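Call for participants: people who doubt that sleep advice works

Most sleep advice is repeated more often than it is tested. Keep the room cool. No screens after nine. Drink this tea, not that one. We have read a great deal of it at Pamden, and a surprising share leads back to another article, which leads back to a pamphlet, which leads back to a person who felt better after trying something for a week.

We are looking for 100 adults in and near Vamcombe who are willing to try two common pieces of bedtime advice at home and tell us plainly whether either one made a difference. If you think the whole thing sounds like nonsense, please apply. We have plenty of believers already, and believers tend to report good nights.

What we want to look at

The study is called Kukis. It covers two habits that turn up on nearly every list: going to bed at the same time each night, and writing down your worries before you turn in. Both are cheap and both are recommended with great confidence. We are not sure that confidence has been earned. It may be that regular bedtimes help people who already have regular lives, and that a worry list mostly gives worriers one more job to do in the evening.

It may also be that we are wrong. The study is set up so that we can find that out.

What you would do

The study lasts 8 weeks. For the first two you change nothing and fill in a short paper diary each morning. You are then given one of the two habits to follow for three weeks, and the other for the last three. You don't get to choose the order. People who pick their own order usually put the one they like first, and then we learn what they like.

The diary takes a few minutes. It asks when you went to bed, when you think you fell asleep, how often you woke up, and how you feel. We don't use watches or phone apps. Some of them may be fine, but we have seen people wake up rested, check a score and decide they are tired.

You will come in for 2 visits, one at the start and one at the end. Each is a sit-down talk at our rooms on the Mwakyusa site, with a questionnaire in the middle. There are no blood tests and you don't sleep here. 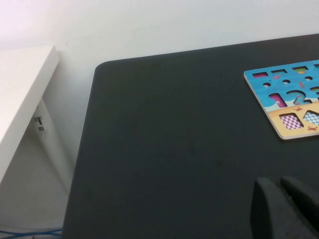
Visits run between 8 a.m. and early evening, and we can usually find a time that suits shift workers. Parking on the site is poor. The bus is better, though the last one leaves sooner than you would like.

Who can take part

You need to be over 18, sleep at home most nights, and be able to read and write enough to keep the diary. You don't need to be a bad sleeper. Fair sleepers, grumpy sleepers and people who have never given it a thought are all useful to us.

Please don't apply if you are being treated for a sleep disorder, if you have a baby under one in the house, or if you work nights more than twice a month. If you take sleeping pills, ask your doctor first and tell us what was said. Nothing in this study is a treatment, and we would be uneasy if anyone put off seeing a doctor to take part in it.

What you get

We pay $217 to everyone who finishes, in one payment after the second visit. If you drop out you are paid for the weeks you kept the diary, and we won't ask you to explain yourself. You will also get a copy of your own results and, when the work is written up, the full report. If the report says that nothing happened, you will get that version, with the same cover and the same number of pages.

We can't promise you better sleep. Be careful with anyone who does - especially if they also sell pillows.

What past participants told us

We ran a small trial of the diary last year and asked for blunt comments afterward.

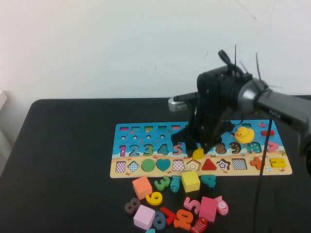
One participant wrote that she had expected to be talked into something and was a little let down when she wasn't. The morning form got dull by the second week, she said, and the question about mood should have had a box for "no idea, ask me after coffee." She still couldn't say whether a fixed bedtime had helped her or whether she had simply stopped staying up to argue with her brother online.

We have added the box. The form is still dull.

How to apply

Pick up a form at the Pamden front desk, or call the desk and ask for one to be mailed. Tell us your usual working hours and, in a line or two, what you think of the advice you have been given about sleep. Rude answers are fine and don't count against you. Places are filled in the order forms come in, and the first visits start in November.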